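4.2 浅筐与洗衣机门前的那一步

做家务研究的人大多爱写洗涤剂、水温、用电量，我自己早几年也是这样。后来翻Jadeo项目的访谈记录，翻着翻着发现大家抱怨得最多的居然是衣服进洗衣机之前那一小段路！筐放哪儿、怎么拿、衣服老往外耷拉……一共108份家务日记，我们把凡是写到“装衣服”的段落都挑出来重读了一遍（读得眼睛都花了），这一节就专门聊聊这件事。

先说筐。Lasar那套老的分类法只按容量分大中小，用起来很别扭，一只又浅又宽的筐和一只又深又窄的桶可能落在同一格里，可拿在手上完全是两码事。所以我们改成先看深浅，再看边沿。浅筐的好处是一眼看得到底，袜子不会躲在角落里；坏处嘛，软布料稍微一团就高过筐沿，搭到外面来。图3里白色的布就有一点搭在左边的筐沿外，日记里管这叫“耷拉着”，我很喜欢这个词，后面编码时干脆就用了它。 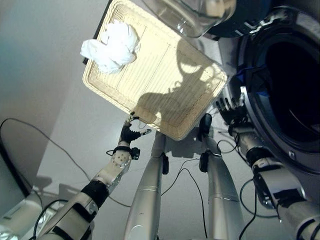
图3　浅筐、边沿与搭出的布料

4.2.1 倾斜：端平还是斜着拿

我原先以为大家都会把筐端得平平的，走到机器前再一件件往里拿。日记里可不是这么回事。很多人写的是“斜着凑过去”，把筐的一角或者一边压低，让衣服自己往低处靠，再伸手去拨。有一位写得特别细，说她家阳台窄，Bainbridge式的老格局，洗衣机紧挨着水池，筐根本没地方放，只能一直拿在手里，斜着是最省劲的姿势。读到这儿我自己也回家试了试，确实，筐一斜，衣服就聚到一边去了，好抓得多！

不过斜着拿也有麻烦。筐沿要是光溜溜的，衣服容易整团滑出去；筐沿稍微高出一圈，就能挡一下。Beltetti的入户笔记里也提过类似的观察，只是他们关心的是厨房托盘，没往洗衣这边想。我觉得这两件事其实很近，都是拿着一个浅浅的东西，一边走一边顾着里面的物件别跑掉。

还有门。滚筒洗衣机的圆门是朝外开的，门一敞开就占掉一大块地方，人和筐都得绕着它找位置。日记里有11位专门画了小草图，画的都是自己站在门的哪一侧，有的还画了箭头（画得挺可爱的）。从草图看，站位往往跟门轴在哪边有关，也跟旁边有没有墙有关，惯用手的影响反倒没有我预想的那么明显。样本这么小，我不敢把话说满，先记在这里。
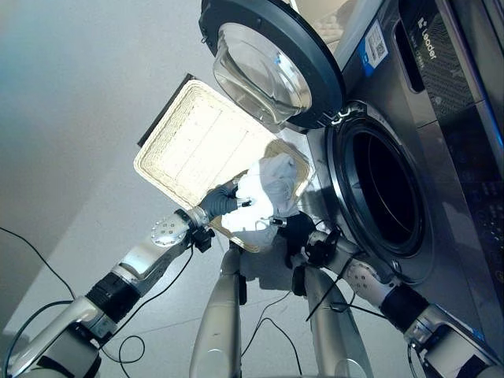
再往下就是手上的动作了。大件的T恤、毛巾，大家习惯整团抓起来塞；小件呢，有人一件一件放，有人干脆把筐口对着滚筒倒。倒的做法听起来痛快，日记里却常常跟着一句“又掉地上一只”。我把抓、放、倒三种写法分开编码，一件衣服在筐沿上搭着、还没进滚筒的时候，算作“过渡”，不归入任何一种。这个决定当时争了很久，因为从文字里真的很难判断那一下算开始还是算结束。全部编码条目是1,799条，其中归到“过渡”的我都又单独看过一遍，边界模糊的就留着两个标签，不硬选。

编织筐在这里也值得多说两句。日记作者喜欢它，理由五花八门，透气啦，好看啦，放在浴室里不像塑料盆那么扎眼。可也有人嫌它勾丝，尤其是针织的薄衣服，往外一拽就挂在编条上。有人在筐里垫一块旧棉布，有人只拿它装毛巾和床单。我自己家那只用了好多年，边上已经起了毛刺，舍不得扔，就一直这么凑合着用。垫布之后取衣服的动作会不会变，这批日记里写得太零散，我打算放到第5节和晾晒的部分一起讨论，那边有30份六月补写的日记，对筐的用法交代得更清楚一些。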